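Start by clearing a work table down to what you use, then give each thing a fixed spot. The job takes one evening, and most of it is deciding where the mouse pad goes. The method below is for a plain wooden table that has to hold a closed laptop, a charger, a mouse and whatever small paper stuff collects there.

## What you need

- a dry microfiber cloth
- a second cloth, damp
- a soft brush (an old toothbrush works)
- an envelope or a flat tin for stickers
- 2 cable clips, the stick-on kind

## 1. Sort before you wipe

Close the laptop and unplug the charger at the wall. Leave everything else where it is for now and look at what has piled up. On my table it's stickers. They come off the sheet, never get stuck to anything, and end up around the charger cable. Keys land there too.

Pick up the paper things first, while the table is dry. A damp cloth will ruin a die-cut sticker, and the backing curls.

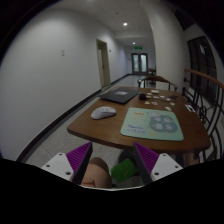

Valeriano Requena wrote in to say that he skips the envelope and presses loose stickers between the pages of a Votoretti notebook, which keeps them flat for months. That works if you have a notebook to spare. An envelope takes up less room in a drawer.

## 2. Wipe the wood

Go with the grain, damp cloth first and dry cloth right after. Do the rounded edge last, where your wrists rest. Skip furniture spray near the pad. It leaves a film and the rubber back starts to slide.

## 3. Place the pad

Set the pad near the front edge on the side of your mouse hand. Sit down, let your arm hang, bend the elbow, and put the pad where your hand lands. Leave a bare strip of wood in front of it so the corners don't get caught by a sleeve.

A printed pad can be cleaned with lukewarm water and a drop of dish soap. Dab the print and don't scrub it. Let it dry flat overnight.

## 4. Clean the mouse

A mouse with a perforated shell needs more attention than a solid one, as crumbs drop straight through the holes. Switch it off or unplug it, turn it over and tap it against your palm. Then brush across the holes in short strokes and finish with the slots by the buttons. No liquid on this part.

Wipe the feet and put the mouse back on the pad, buttons pointing away from you. 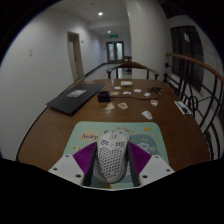 Does the brush push dust further in, though? I have a Stirneo with the same kind of holes and I ended up using a hand blower.

A blower is fine. Hold the mouse upside down while you use it, so the dust has somewhere to fall.

## 5. Laptop and charger

Put the laptop at the back, on the opposite side from the mouse. Stand the charger next to it with air around it, and run the cable along the rear edge through the clips. Keys go in a bowl by the door.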